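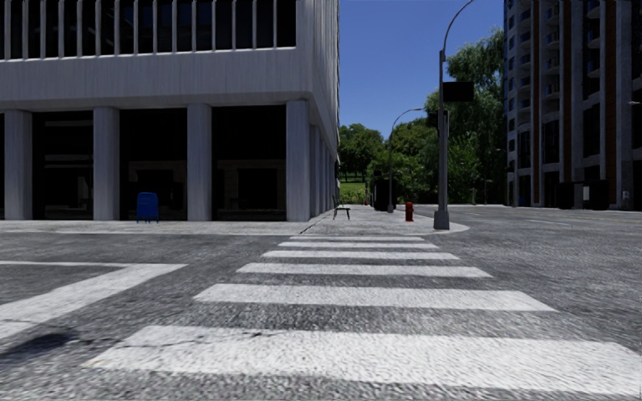 Does a crossing robot that works in the simulator work on a street?

Sometimes, and less often than your team will want to believe. A good simulator score means the code handled the simulator. Treat any bigger claim as unproven until you have tested it.

Unit 4 handout: sidewalk delivery project
Posted Feb 25, 2018

Each team drives the Karka cart through the Clollix street map and gets it from one curb to the other. You have 100 runs. Log all of them, including the ones you'd like to forget. Last year one team turned in 41 clean crossings and left out the other 62 attempts. They lost the whole testing grade.

A few things I don't trust, and neither should you:

Stripe detection. Painted stripes in good light are the easy case. Try it at dusk, then with the paint faded until your detector fails, and write down where that happened.

Stopping distance. The default tire grip in Clollix is generous. Cut it in half and run again.

The word "learned." If your network trained on 3,000 frames from one corner, it may have memorized the corner. Move the cart to a different block before you use that word in a report.

The Zusteck sensor pack. Its simulated range readings have no noise unless you turn noise on. Turn it on.

Reports are up to four pages. Put failures first, then the method. Videos of your best run are welcome but earn no points.

Reading: course pack, Vũ chapter on test design, first half only.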